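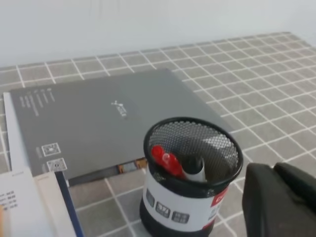 The gripper beside the pen holder on the club's gridded table. The dark gray notebook is at left.

Members who asked at the spring meeting what the robotics club had been doing with its share of the budget now have a partial answer. The club's desk-tidying project, run out of the back classroom at Trivstead, has gone through 135 practice runs and is supposed to be ready for the student showcase on June 3, 2023. I went to see it and came away less sure than the students are.

The idea is simple enough. A person leaves a desk in a mess, and the arm puts the pens back in the holder and squares up the papers. Lech Jabłońska, who leads the project, wrote the proposal last fall and called it Drarnard, a name I was asked not to make fun of. The write-up promises "a helper for any desk." What I watched was a helper for one desk, with the same pen holder set down in the same spot before every run.

To be fair, the pens are hard. They lean, they roll, and a holder can tip if a finger catches the rim. Lech told me the team spent most of the winter on that one motion. "We could do it fast or we could do it without knocking the thing over," Lech said. They went with slow. A single pen takes nearly 2 minutes, and I timed it with my own watch.

Then there is the score. The club's poster draft says the arm "handles everyday stationery." I asked what counted as handling. It counts as a success if the pen ends up in the holder, even when a student has reached in to straighten it first. I would like to see those runs listed separately, and I said so. One of the younger members agreed with me, quietly, and was then sent to find an extension cord.

Paper is still the weak point. The plan for the showcase is to leave loose sheets out of the demo and stick to pens and one notebook — a sensible choice, but the poster should say so. The grid on the table helps the students put things back where they were between runs. Visitors at home will have no such grid.

The club is asking for another $260 to replace finger pads and buy a second holder of a different shape. I would support the second holder. A test on an object the arm hasn't practiced with would tell us more than 10 more runs with the old one, and Lech did not argue the point.

The showcase is in the Norville gym. Bring your own pen and ask them to try it.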